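Jomdale Says Simulated Homes Will Train Its Robots. Critics Want Proof

Thursday, March 16, 2023

Jomdale has begun collecting training examples for its household robot software in computer-rendered rooms, and says 300 recorded runs a day will teach the system to find and fetch things around a home. It has yet to publish any results from a real one.

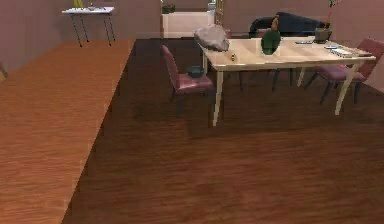 Eirini Rallis, who tests home robots at Skavbridge, is not convinced. "A rendered dining table is cheap to make and easy to reset," she said. "I'd trade 200 of those runs for 3 in a kitchen somebody cooks in."

Jomdale promised real-home trials in January. It now gives no date.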